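About Plostlow
Last updated Thursday, April 23, 2026

Plostlow is a small firm in Flormont that reads the claims made for household goods and asks the makers to back them up. We started because we were tired of words like "kind", "pure" and "conscious" on things that come in a bottle. What is a conscious washing-up liquid? We wrote to a maker once and asked. The reply was four paragraphs long and had a picture of a leaf in it.

We don't sell cleaning goods and we don't take free ones. Our money comes from readers, who pay £39 a year, and from a handful of shops that send us labels before they go to print. The shops pay the same whether we like the label or not. Some of them have stopped sending us labels.

You'll find three kinds of thing on this site: reports on single claims, longer pieces on whole aisles of the supermarket, and plain guides to using what is already under your sink. The guides are the most read part by a long way, which has been a little hard on those of us who write the reports.

Old bottles come up a lot in the guides. We think a container you already own deserves a fair try before anyone sells you a special one with "forever" printed on it.

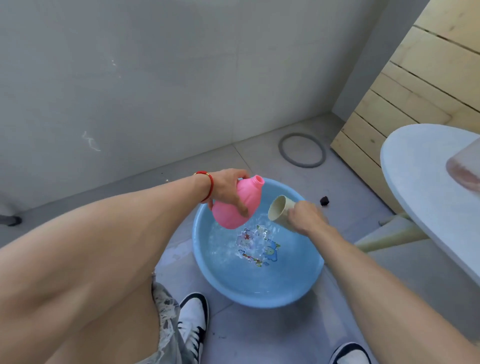
What we look at

To date we have been through 399 claims. A claim has to be in writing, on the pack or on the maker's own pages, and it has to mean something that could in principle be wrong. "Fresh as a mountain morning" doesn't get in. "Cuts grease in half the time" does, and our first question is always half of whose time.

Makers get 36 days to answer our letter. We used to allow less and were told it was unfair, so we allowed more, and the answers did not get any better. If we hear nothing we say so on the report and leave it there. Silence may mean there is no proof. It may also mean the letter is sitting in the wrong tray.

Šťastný, our letter log, is open to all paying readers. It holds every letter sent and every reply received, with private addresses taken out. Read it if you think we've been too harsh. Several readers have, and in 2 cases they were right and we changed the report. Both changes are marked at the top of the page, where people will see them.

What we don't do

We are not a laboratory. When a claim needs one we send the product to Greller, pay the normal price and print the results in full, including the dull ones. We don't give stars, badges or seals. We've been asked for a seal many times, mostly by firms that already have several.

We also don't tell you what is "safe". That depends on what you do with it, and we can't see your bathroom. Read the label, never mix products, and keep the original label with anything you pour into another bottle.

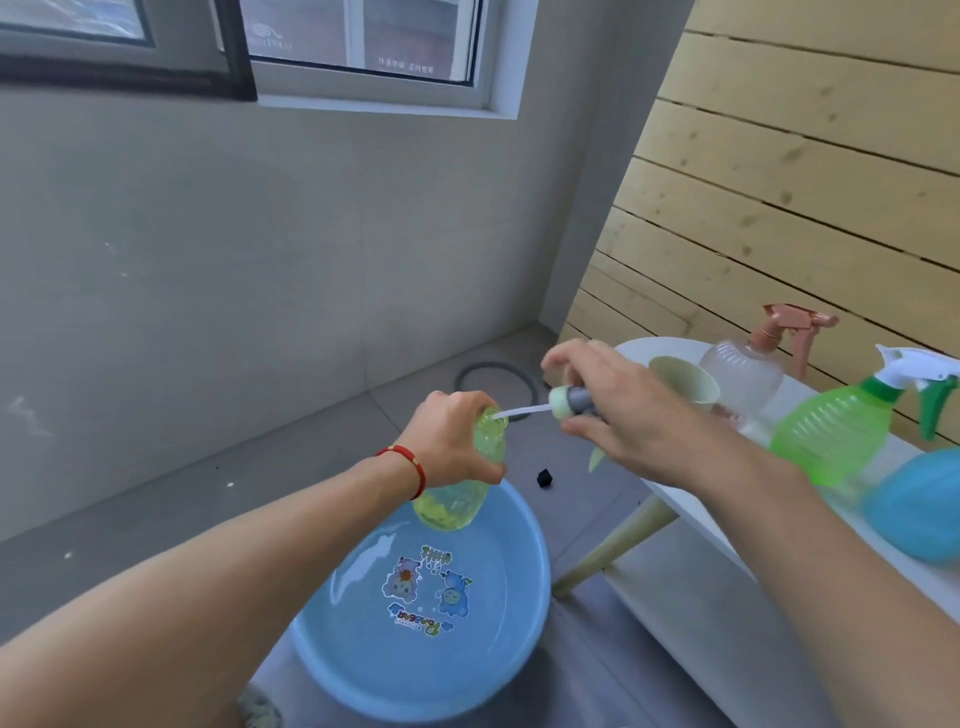 Imogen Tarrable
Founder and editor

I write most of the reports and all of the letters. Before this I spent too long writing the sort of copy we now complain about, so I know how a phrase like "up to" ends up in front of a number.

People ask whether I trust anything in the cleaning aisle. Soda crystals, mostly. I also trust any pack that tells me how much to use and doesn't show a cap filled to the brim beside it.

If you have a claim you'd like checked, send us the wording exactly as printed, and tell us where you found it. Please don't send the product. We reopen the claims list to new entries each January, though paying readers can add to it all year.

Complaints about our own claims go to the same address, and get logged in the same place.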